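Section 2: Before you order (planning and budget)

I know, you want to get to the unboxing. Please read this part first anyway – most of the support mail I answer comes from people who bought the arm and then went looking for somewhere to put it.

Step 1. Pick your kit. The Clonside starter kit has the arm, one gripper and the controller. The Berent kit adds the head camera and the rolling base. If you want to work in a kitchen, go straight to the Berent. Adding the base afterward costs more and means redoing all of Section 4.

Step 2. Write down everything the kit leaves out. My own list came to $900, and I thought I was being careful! Mine had:
Spare gripper pads, 2 sets
Longer power and data cables
A surge protector
Cable ties and sleeves (buy double)
Masking tape

Note: The Sandu pads fit both kits. The Darka pads fit only the newer gripper, so check the label under the wrist before you pay.

Step 3. Measure your work area. You need 30 inches of clear floor in front of any door or drawer you plan to open, and that's with the drawer pulled all the way out. I measured mine closed the first time and had to move everything.

Step 4. Look hard at your fridge or cabinets. A recessed handle groove needs the thin fingertips, and those are sold separately. A bar handle works fine with the standard ones.

Caution: Keep the cables behind the gripper and away from door edges. Leave enough slack for the wrist to turn.
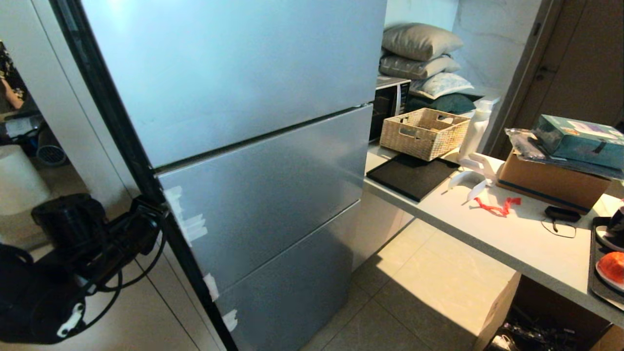
Page last changed: October

Kitchens like mine have stuff all over the counter – a microwave, a basket, a cardboard box, a heap of cushions – and that's fine for planning. Budget for the room you've got. What you do need to write down is anything shiny, like a brushed metal front or a reflective panel, so you can set aside extra time for camera setup in Section 5.

Step 5. Order the kit and the extras together. Shipping took 3 weeks for me, and the cables came in a separate package.

When you have your measurements and your list, go on to Section 3.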